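Susden Allotment and Garden Society
Minutes of the July meeting, held in the Treltgate Room, 7.15 pm

Present: Yesenia Orozco (chair), Yolotzin Robles (minutes), and 23 members. Apologies from plots 4, 11 and 30.

1. Minutes of the last meeting
Agreed, with one correction: the lost fork was on plot 19, not plot 9. It has been found!

2. Open afternoon
What a lovely day it was. We had 268 visitors through the gate, easily our best ever, and the cake stall had sold out by three o'clock. Takings came to £2432 before costs. Yesenia thanked everyone who baked, weeded the main path or stood on the gate in that heat. Several visitors asked about the waiting list and two have already put their names down. Next year we will need more cups and a second tea urn – Karaca Hardware may lend us one.

3. Water
The new tank by the bottom hedge is in and filling nicely off the shed roof. Members are delighted with it, especially those at the far end who used to carry cans the whole length of the site. Please turn the tap fully off, as it drips if left halfway. The plan for a second tank on the north side was agreed, up to a cost of £200. Yolotzin to get prices.

4. Seed order
The Brostetti catalogue has arrived and is full of good things (the climbing beans alone run to four pages). We get the group discount if we order together, so forms to Yolotzin by the end of the month. There was a cheerful argument over yellow courgettes, which ended in us ordering both kinds. Garlic will be ordered separately, about 50 bulbs to start with, and more if people ask.

5. Tomato blight
Plots 7 and 8 have had it, and it may well spread if the damp weather keeps up. Affected leaves should go in the council bin, please, and stay out of the compost. Plot 16 has grown a resistant sort this year and brought some along to taste. Very sweet, and the bowl went round twice.
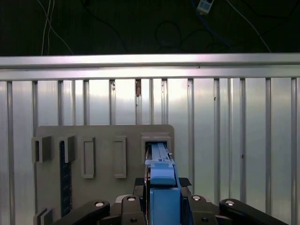

6. Autumn show
Classes will stay as last year, plus a new one for the oddest-shaped carrot, open to all ages. The children's scarecrow contest is back by popular demand. Entry stays at 20p a class. Yesenia has the trophies and would like last year's pumpkin cup returned, polished or otherwise.

7. Any other business
The mower is back from repair and starts first pull. Plot 22 has spare rhubarb crowns, free to anyone who will dig them up. The top gate code changes at the end of the month and will be given out by phone.

Meeting closed at 8.40 pm.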